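Bremville votes to keep gray as its official wall color

8th November

Bremville will go on painting the insides of its public buildings gray, after a meeting in October that ran longer than the last three budget hearings put together.

The question before residents was simple enough. The town rents 304 rooms to clubs, classes and small offices, and their walls have been gray for as long as anyone cares to remember. A petition with 611 signatures asked for something livelier. It did not say what, and that is where the trouble started.

Supporters of yellow spoke first and at length. Supporters of pale green accused them of wanting the library to look like a custard. A small but firm group held out for peach, and left early when the word "salmon" was used.

The town had hired Pathak, a paint consultancy, to guide the discussion. Its report cost $2990 and recommended "a calm, flexible neutral." Asked what color that might be, the firm's representative said it could be seen as a kind of gray.

Money came up, as it does. Repainting every room would take 2000 gallons, and the supplier, Unovero, no longer sells the yellow in question under its old name. It is now called Import. Several people wanted to know what was being imported, and from where. The supplier's brochure has a page on this, mostly concerning sunsets.

By the second hour the room had moved on to shades of gray, where feelings turned out to be just as strong. Older tenants like the dark one because it hides chair scuffs. Newer ones say it makes a four o'clock meeting feel like midnight. The pale gray, used on some walls after a delivery mix-up years ago, has its own following, and its followers brought handouts.

In the end gray won by a margin the clerk described as comfortable. Tenants may hang pictures, as before, and may ask for one pale wall per room if they fill out the form. The form is also gray, and was not up for discussion.

A request to look at the hallway carpets was moved to the spring. The yellow group says it will be back then with samples, and has already booked the large meeting room for practice. It is one of the dark ones.

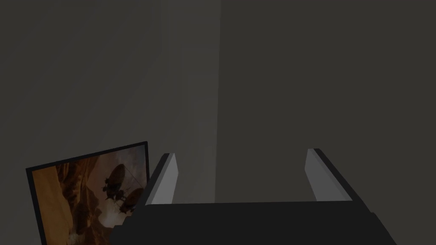
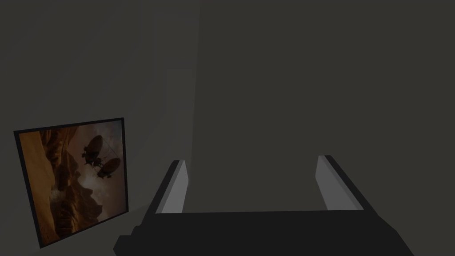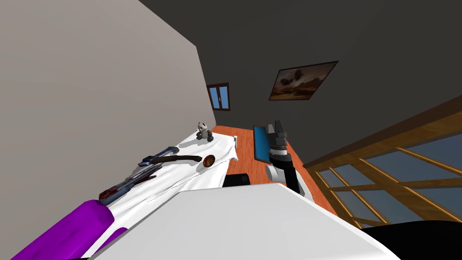

Gray on the walls. In the last picture, the pale shade meets the dark one near the window.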